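Bathroom, week 2

May 11, 2020

Quick one, dinner's in the oven. Still no floor. Well, there is a floor, it's just the old lino with the corner curling up and I have stopped looking at it.

Rang Fornlow again this morning. On hold for ages. They've got the boards but not the underlay, or the underlay but not the adhesive, depends who picks up. Order's at 982 pounds now with delivery, which made me sit down. Finlay Gourlay did his for less but he did it years ago and he likes to remind me.

Colour is settled at least. Pale wood, white everything else. I wanted dark green tiles, got outvoted - fine. It's a small room and teh window is tiny so probably the right call.

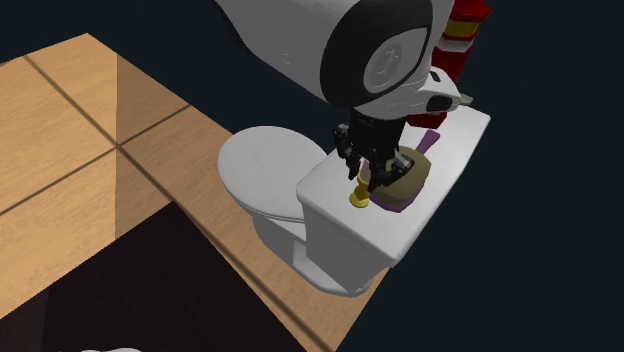 White toilet, light wood floor.

Paint next. Tried a pot from Akyol on the wall behind the door, went on like yoghurt. Second coat better. Yi-chun Tam says leave it a full day between coats and I gave it an afternoon, so we'll see. Masking tape took a strip of plaster off with it. Filler. More filler.

Also the tap. Drips all night, have put a flannel under it. New washer didnt help. Anyone know if the old Plalton ones take a standard size? Can't find a thing online, shop in town is shut.

Right, oven. More when the boards come.

2 comments | 2711 views | Contact | Copyright 2020 | Back to top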